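The Fingers Have It
Four grippers, one arm, a lot of white plastic, and a winner we didn't much want

The first thing you learn when you compare robot grippers is that the brochure was written by somebody who had never met your parts. The brochure gripper picks up an egg. It picks up a strawberry. It has a charming way with a light bulb. Ask it to take hold of a square plastic block that sits two finger-widths from another square plastic block and it gets shy.

We had the arm at Pravside from early November, on a black table in a room that smelled of warm plastic and somebody's soup. The plan was modest. Put four grippers on the same arm, give each of them the same assembly to work on, and run every one through the same list of grasps until the counter read 1,413. De Smet sent two grippers, Arkulow sent one, and the fourth was a house build with no name and a hand-written serial number. Codar supplied the controller and a manual of 231 pages, of which we needed six.

The assembly is a set of printed blocks and brackets that fit together into something between a castle and a plumbing accident. It was designed to be annoying. There are pegs that can be reached only from above, pockets that can be reached only at an angle, and long flat faces that any gripper on earth can hold, put there so that nobody's sales department would cry. 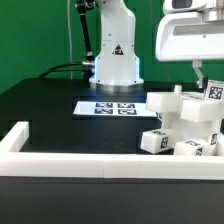 The arm, the test assembly and the marker board at Pravside.

Black-and-white markers are stuck to anything that might move, and to a flat board that is not supposed to. Codar's software reads them and works out where each block sits, and it is good at this, provided the lights stay put. One afternoon we swapped a lamp for a nicer lamp and lost the rest of the day to a block the controller believed was under the table.

The suction gripper went first and left first. De Smet makes a lovely suction cup, and on a smooth carton I would trust it with my grandmother's china. Printed plastic is made of tiny ridges, and air likes ridges. The cup would land, hiss, lift a block the height of a matchbox, and think better of it. It made it through 425 of the tries before we agreed, over cold coffee, that we had the idea.

Next came the soft fingers from Arkulow, three of them, which close around a thing the way a sleepy child holds a toy. They were a pleasure on the outer blocks. Inside the assembly they had nowhere to put their elbows. Every pocket was too narrow by a little, and a soft finger that is too wide by a little simply folds up and reports success. I admired the confidence.

That left the two pairs of plain, stiff fingers, De Smet's and the house build, and from here on it was mostly a contest about corners. A rounded post in a pocket is an easy thing to squeeze and a hard thing to get to. The wrist camera helped more than I had expected. On the monitor you could watch the fingertips come up on either side of the problem and know, a good second before the controller did, that they were going to hit the wall.
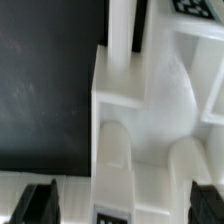

Wrist view of the rounded posts, with a fingertip in each lower corner.

De Smet's pair is the better machine by any standard an engineer would write down. It closes evenly, it reports force in real units, and its cable leaves the housing in a direction that makes sense. The house pair closes when it feels like it. But somebody had filed the house tips down until they were skinny, and skinny tips get into pockets. It missed 13 grasps on the whole list. I won't print De Smet's number, as they were nice about the shipping, but it was larger.

We tried filing De Smet's tips too. You are not supposed to do that, and page four of their leaflet says so in red.

The last job was the tall column under the slanted plate, where the wrist has to come in low and the plate is always in the way. The camera has a fine view of the plate and the top of the column, so the controller leans hard on one marker. Block that marker and the arm stops and waits, politely, for as long as you care to leave it.
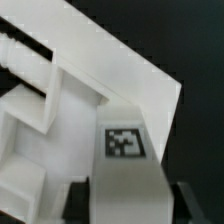

Reading a draft of this, De Smet wrote back that the tips are sold in three widths, that we had been sent the middle one, and that any fair test would have asked for the narrow set before reaching for a file. They would also like the gripper returned, in whatever shape it is now.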